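Two-Arm Table Robot at Home: Frequently Asked Questions
Firnport build, page updated 9th September
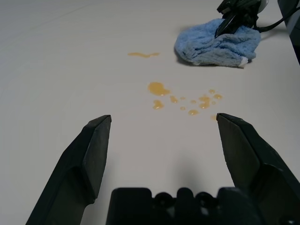 Young-sook Ko wrote to me that she would start with dry things only, for example wooden blocks and socks, and come to liquids in the second year, when the builder already knows what the arms can do wrong. I think her advice is good for most people. I did it in another order, and many questions on this page come from that.

What is Firnport?
Firnport is my name for a pair of small arms on one table, with a black gripper on each. I build it in the shared workshop in Drostorham, and the software part I do at home in the evening. The task I work on now is wiping: one arm holds a towel and cleans a spill, the other arm stays open and ready to help.

Do I need two arms for wiping?
No. One arm can wipe a table. I wanted two because a towel becomes a bunch very fast, and one gripper alone cannot open it again. If your budget is small, build one arm, and leave free space on the table for the second.

Which towel is the best?
Microfiber. I tried kitchen paper first and it tore under the fingers. Cotton worked, but it was heavy when wet and the wrist motor complained. Please choose a towel with a color very different from the table and from the liquid. Mine is blue and the table is pale gray. You may cut off the tag or leave it, I saw no difference in the results.

Why a thick liquid and not water?
Water on a pale table is almost invisible for a cheap camera. A thick amber liquid has a clear color and it stays where you put it. The bad side is the shine. The light from above makes small white points on the drops, and my first program took these points for holes in the puddle. Now I mask very bright pixels before the program looks for the edge.

Can the robot find the small drops?
The big puddles, yes. The small drops are my main problem in this month. From the wrist camera a tiny drop is only a few pixels, and the program deletes it as noise. If I make the limit lower, it wants to wipe shadows. In my last test series it did 19 runs, and in 17 of them the main puddle was gone. In only 5 was the table really clean.

Is it safe to have liquid near the electronics?
Be careful, please. My rules are these:
Pour a small quantity, roughly one spoon.
Keep the power supply higher than the table and never under it.
Lead the cables away from the wet area, and fix them so the arm cannot pull them down.
Stop both arms before your hand goes on the table.

How do you clean the grippers after?
Warm water on a cloth, one drop of dish soap, then a dry cloth. Sticky liquid goes between the finger and the base and makes the closing slow. I forgot this one time in May and I needed a whole Saturday to take the gripper apart.

What software do you use?
My own scripts, and Ryu for recording the movements. Before, I used Biltora, but I could not make it work with 2 arms at the same time. Maybe the mistake was mine.

Can I get the files?
The finger drawings, yes, write to me and say which motor you have. The scripts are not ready to share, half of the comments are in my own language. I will put them on this page when I have translated them.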